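Speaker notes: Looking after the small things on the bench
Internal teaching morning, Tastodbridge site
Version of 7/11/23

Before starting
Wait until the people at the back have a chair. Ask if the sound is good. Put the handouts on the side table and tell the room that they do not need to write anything down, all the slides will be on the shared drive under Trilo, in the folder "bench habits".

Slide 1. Title
Good morning and thank you for coming. My talk is on a very simple subject, how we keep our pipettes and our tubes when we are not using them. I know that many of you have pipetted for more years than I have. Please be patient with me, I will try to be short.
(Pause. Next slide.)

Slide 2. Why I asked to give this talk
When I came here from the Lekurport laboratory in April, I kept a small notebook. Each time I had to look for something before I could begin my work, I made a line in it. The thing I looked for most often was a pipette. It was in a drawer, or lying beside the balance, or in the pocket of a coat hanging on the door.
Say clearly: I am not complaining about any person. I was also one of the people with a pipette in the pocket.

Slide 3. What happens when a pipette lies down
Speak slowly here, this is the main part.
If there is liquid in the tip and you lay the pipette flat, the liquid can run back into the shaft. You may not notice it on the same day. Then it dries inside, and the seal starts to suffer, and the volume is no longer what you have set.
So the first rule is: it hangs. The finger hook goes over the bar, the shaft points down, and you take your hand away only when you feel that it sits well.
The second rule is: take off the tip before you hang it. A used tip above an open rack can drip, and a used tip also looks the same as a clean one to the next person.
Show the movement with the demonstration pipette. Do it two times, the second time with the back turned a little so the left side of the room can also see.

Slide 4. Numbers from the service list
Last year our site recorded 1,505 checks of pipettes. Of these, 1,041 passed at the first try. The rest needed cleaning or a new seal or a proper repair.
I must be careful. I cannot tell you how many of the others were stored badly, we did not write this down. I show the figures only so you can see that it is a real amount of work for the service bench.
If somebody asks for the cost: I do not have it with me, I can send it afterwards.

Slide 5. The stand
Points to say:
Put the stand at the back of the bench, near the wall, where an elbow does not reach it.
Leave free space at both sides of each pipette. With 6 on one bar they may knock together when you lift one. Check the maker's paper for your own stand, they are not all the same.
Wipe the bar when you wipe the bench. People clean the table top and forget the bar, and the hook touches it all day.
If your stand moves when you take a pipette with one hand, tell us. It should not move.
(Here somebody will probably ask about electronic pipettes with charging stands. Answer: same idea, but follow the charging instructions, and we will speak about it in the second session.)

Slide 6. The tube rack
I like to have the rack in front of the stand while I work, a little to the right as I am right-handed. A left-handed colleague will want it on the other side, and this is fine.
Small tubes in large holes lean over. It is not a disaster, but you can pull the tube out together with its cap, or touch the side wall with your tip. Use the row with the correct size if the rack has one.
Caps stay on until you need the tube. Put the cap upside down on a clean tissue, never in an empty hole of the rack.
Label the body of the tube and not only the cap. Two caps of the same colour change places very easily. I have done this, and I lost an afternoon.

Slide 7. End of the day
Throw away used tips.
Turn the volume back to the highest setting of its range, if this is the rule in your group. In the Đặng room they do it, in our room we do not. I have no strong opinion, but please be the same inside one room.
Hang up the pipette.
Close the tubes and carry them to the fridge or the waste, do not leave them in the rack overnight without a name.

Slide 8. Questions
Let the picture stay on the screen during the questions. If it is quiet, ask the room where they keep the pipette they use most. Finish before the coffee arrives, the trolley is loud.

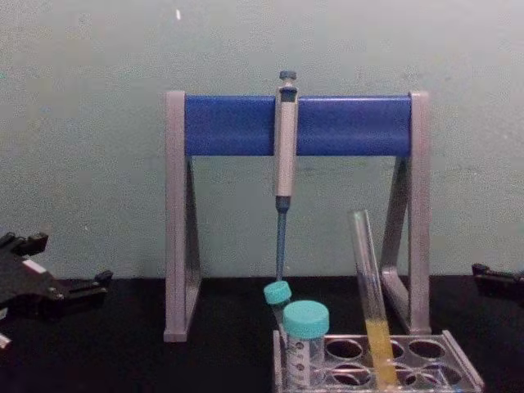 Slide 8: pipette hung by its finger hook, no tip fitted, tube rack in front of the stand.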